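To: teleop-users list
Subject: Re: [teleop-users] Grip width drift when demonstrating by remote

On the list this January, Ekström support wrote:

> We see the same thing on our bench. When the operator drives the arm
> with the handheld controller, the fingers close further than they do
> when you guide the arm by hand. The policy then learns to squeeze.
> How many of your demos are remote and how many are hand guided? And
> do you throw out the ones where the box shifts in the grip?

Answering both questions, with our numbers.

We have 2643 demonstrations of the tip box task at the Ukumbridge lab. Of those, 1291 were done by remote control and the rest by hand guiding. The task is to pick up a pipette tip box, carry it over the table and put it down in a marked spot. We record from the wrist camera and log the joint positions and the finger opening.

The squeeze problem shows up only in the remote set. With hand guiding, the operator sets the opening with the thumb wheel and leaves it alone. With the controller, people hold the trigger all the way down until they feel safe, and the log says "closed" for the whole carry. A tip box is stiff enough that you can get away with it. Our softer parts are not, and that is where we noticed.

The other thing we changed is how the box is held. We used to ask for a grip square to the long side. Now operators may take it at an angle, provided both pads are on the box and the lid stays in view of the wrist camera. The hold below is one we would keep.
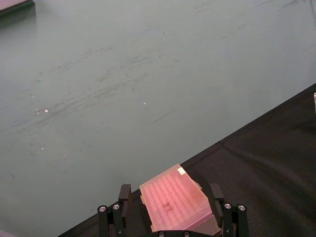

Bretia wrote back off list that angled grips made their place step worse, and that they went back to square grips for everything. Their policy put the box down crooked because half the demos ended with a wrist turn and half did not. They asked if we correct the angle before or after lowering.

We correct it before lowering. The operator turns the wrist while the box is still up, stops for a moment, then goes straight down. If the turn happens during the descent we delete the demo. After we made that a rule, the success rate on the place step went from 92 to 94 percent. It is a small gain and I would not claim more for it without another round of trials.

As for demos where the box shifts in the grip, we keep them if the operator recovers and finishes, and tag them so they can be left out of a training run. We delete them if the box is dropped.

One open question from me. Has anyone on the Zundudari controller found a way to cap the trigger travel in software? I can limit the finger force on the arm side, but the log still records the full trigger pull - and that is the value our training script reads.

Ukumbridge lab, teleop bench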